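Legal Assistant, Traffic and Misdemeanor Defense — Ostville office

Full time, in office, one opening
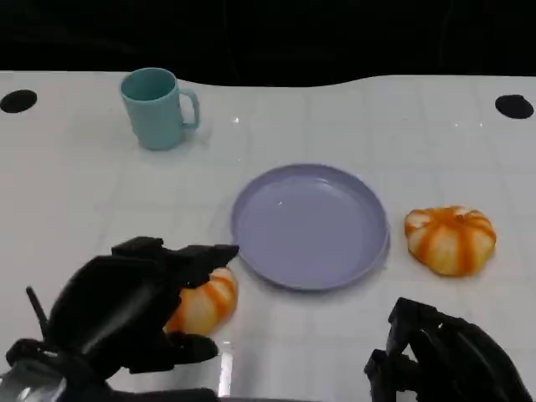
Ewan Gunn said that when he started in this job he expected to spend his time on trials, and that most of it went to license hearings, court dates and phone calls from people who had never been charged with anything before. We pass that on so that applicants know what the work is like.

Yadav Law Office handles traffic and misdemeanor cases in Ostville and the courts nearby. Most of our clients have been cited or charged with driving on a suspended license, reckless driving, leaving the scene of a minor accident, or driving without insurance. We also represent drivers at license suspension hearings. We do not take felony cases or injury claims.

Last year the office opened 1,772 files and answered 2,387 first calls from people asking about a ticket or a charge. The person we hire will work on both sides of that, taking calls in the morning and working on open files in the afternoon.

What you will do

Answer first calls and fill out the intake form. You will ask for the citation number, the court, the date on the notice and whether the caller's license is currently valid. You may not give legal advice or guess at an outcome. If the caller has a court date within 10 days, the call goes straight to an attorney.

Request driving records, police reports and video, and keep track of what has come in and what has not. Some agencies take weeks to answer, and you will be the one who follows up.

Enter court dates and filing deadlines in the calendar. Each date is entered by one person and checked by another before the end of the day.

Draft routine papers from our forms, including notices of appearance, requests for a continuance and requests for a license hearing. An attorney reads and signs all of them.

Call or write to clients before each court date to confirm the time and courtroom, and tell them whether they have to appear in person. In many misdemeanor cases the attorney can appear for them — in some they cannot, and a client who misses that message can end up with a warrant.

Take payments and give receipts. You will not set fees or change payment plans.

What we are looking for

A high school diploma or the equivalent. A paralegal certificate is useful but not required.

At least one year of office work in which you dealt with the public by phone. Court clerk's offices, insurance claims, medical front desks and motor vehicle offices are all good backgrounds for this.

Clear writing. Much of the job is short letters and file notes that another person has to be able to use without asking you what you meant.

Careful handling of private information. Our clients' neighbors and employers sometimes call the office. You will not confirm to any of them that a person is a client.

A valid driver's license is preferred. There is a filing run to the Dusness courthouse on most days, and staff take turns. Applicants who do not drive will be considered and given other duties in place of the run.

A second language is welcome. Please say in your letter how well you speak and write it.

A past traffic ticket or misdemeanor does not rule you out. We will ask whether you have an open case in any court where we appear, so that we can check for a conflict.

Hours, pay and training

The office is open from 8:30 a.m. to 5 p.m. with an hour for lunch. There is no regular evening or weekend work. Pay is hourly and depends on experience, and the range will be given to each applicant before the first interview. Health coverage begins after 6 weeks. Paid time off and court holidays start on the first day.

New staff sit in on calls for two weeks before taking any on their own. You will also be trained on Pimemell, the program we use for files and the calendar. No one is expected to know it already.

How to apply

Send a resume and a letter of no more than one page to the hiring desk at Yadav Law Office, Ostville, by mail or through the contact form on this site. In the letter, tell us about a time you had to explain a rule or a deadline to someone who was upset. Leave out names and other details that would identify the person.

Interviews will be held in April. Each one includes a short writing exercise and a practice intake call. Please do not send references until we ask for them, and please do not apply by calling the main number, as that line is kept open for clients.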